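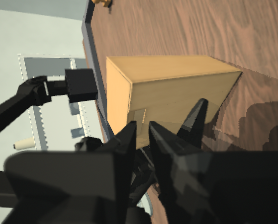
I've wanted a robot in the packing room for years, and I figured the hard part would be picking one. Ha! Picking one took an afternoon. Figuring out what it would cost us to live with took from May until last week, and I'm still finding sticky notes with numbers on them.

Our shop makes wooden keepsake boxes, and 28 people depend on the place running. So before I signed anything I called Reet Ramanauskas, who planned the cell over at Mokerero, and asked her what she'd do over. "Buy the table first," she said. I thought she was kidding (she wasn't). She had two arms sitting in crates for 35 days while everyone argued over where they'd bolt down.

That's why I got so hooked on simulation. You can put the whole cell on screen, move the rack, move the cabinet, swap the gripper, and it doesn't cost a dime in freight. Ruiz-Ortega quoted us a layout study before they'd quote the hardware, and I grumbled, and then I paid it, and I'm glad I did!
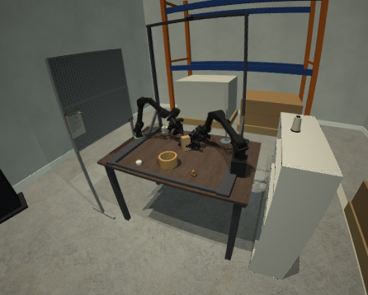
PLORNHOLM, 24 January 2021

Two arms on one table looks like a luxury until you start thinking about boxes. A box is a clumsy thing to hold and work on with one hand, and the same goes for a gripper. So the second arm stayed in my budget, and the fancy conveyor came out.

Look at how much of the room isn't robot, though. There's the table, the overhead frame, the pallet rack behind it, a cabinet off to the side. My first spreadsheet had one line for all that stuff, and it said "misc." Please don't do this. Give every piece its own line, and walk the floor with a tape measure before you fill in the prices.

The Clatatis software is billed by the seat, so we're starting with 2 and sharing. Training is a separate line too, and so are spare fingers for the grippers, which Reet says to order on day one. My spreadsheet is up to 444 rows now. The next thing on my list is the electrician.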